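Section 4: Tidying and sorting on a board
Terelard bench arm, Jafarzadeh control software, household tasks guide 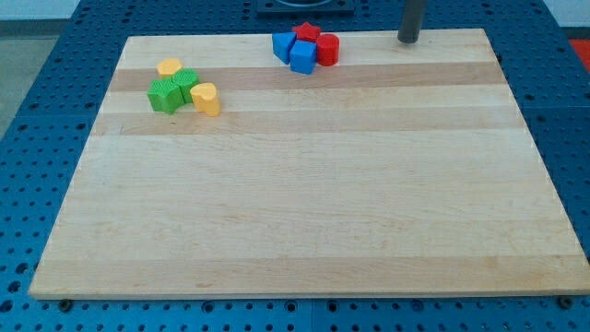 Fig. 4-1. Shape blocks on the maple board, green and yellow pieces to the left, blue and red to the right.

4.1 What this section covers

Picking up small things and putting them where they belong is the first household chore most owners try. This section tells you how to set up the board, teach the arm a sorting task and judge the result. It also says plainly what the arm can't yet be trusted with.

You should have finished Section 2 (fixing the arm to the table) and Section 3 (first power-up). If the status light is still amber, go back to Section 3.

4.2 Before you start

You will need the cutting board, a set of shape blocks and a dry cloth. A board from your own kitchen will do if it lies flat and has no lip or juice groove. Plain wood is best. Glossy plastic boards throw reflections that the Jafarzadeh software may take for edges.

Choose blocks with different shapes and strong colours. Round pieces roll, so stand cylinders on end for your first runs. Stars and hearts are harder to grip than cubes because the fingers can land on a point or slide off a curve.

CAUTION: Keep hands, sleeves and hair clear of the board whenever the arm is powered. The stop button must be within reach of the person running the task, on the side away from the arm.

4.3 Setting up the board

1. Press the stop button and check that the arm doesn't move when you touch the controls.
2. Wipe the table and the underside of the board.
3. Lay the board flat on the perforated table with its long edge towards you.
4. Push down on each corner in turn. If the board rocks, look for crumbs or a raised bolt head underneath.
5. Release the stop button and select Board, then Find Edges.
6. Wait for the outline on the screen to match the board. If one side is wrong, move the nearest lamp and repeat step 5.

Note: Don't tape the board down. If the arm presses too hard, the board should be free to slide.

4.4 Teaching a sort

The simplest sort is by colour, with two groups. Start with this even if you mean to go on to cutlery or clothes pegs later.

1. Put the blocks on the board by hand, in the groups you want. Leave a clear gap between the groups.
2. Select Learn Layout. The arm will travel over the board without touching anything.
3. Check the names on the screen against the blocks. Correct any that are wrong before you go on.
4. Spread the blocks out, leaving at least a finger's width around each one.
5. Select Run Once and keep your hand near the stop button.
6. When the arm has parked, compare the board with the saved layout.

Note: Blocks that touch are often read as a single piece. This doesn't matter in the finished layout, but at the start of a run it's the usual cause of a missed grip. Select Nudge to have the arm push a group apart before picking.

If a block is dropped, the arm makes 2 more attempts and then leaves it. It won't look for pieces that have fallen off the board.

4.5 How well should it do?

We ran the colour sort at our Ceder workshop through November and logged 1,678 picks. Of these, 37 ended with the piece dropped or left behind. Most involved a star or a heart, and nearly all the rest were blocks standing too close together.

That is good enough for blocks. It isn't good enough for wine glasses, and a person clearing the same board will finish long before the arm does. Expect your own results to be worse for the first few evenings, mainly because of lighting.

4.6 Moving on to real chores

The following work well enough to try, with someone in the room:

Clothes pegs into a tub
Wooden spoons to one side of the board
Dry sponges and bottle tops

The following don't work yet:

Wet or greasy items
Knives, peelers or anything with a blade
Cloths, bags and other things that change shape when lifted
Food of any kind

CAUTION: The gripper is not food-safe and can't be washed. Once a board has been used with the arm, don't prepare food on it again.

We get asked about washing-up more than anything else. The Jendenar soft fingers, sold separately, will hold a dry mug by the handle on most tries — but getting it off a crowded draining rack is another matter, and we don't support it in this version.

4.7 Finishing

1. Select Park and wait for the arm to stop.
2. Press the stop button.
3. Take the blocks off before you lift the board.
4. Wipe the gripper fingers with the dry cloth. Don't use spray cleaner.

If the arm stops part-way through parking, see Section 7, Faults.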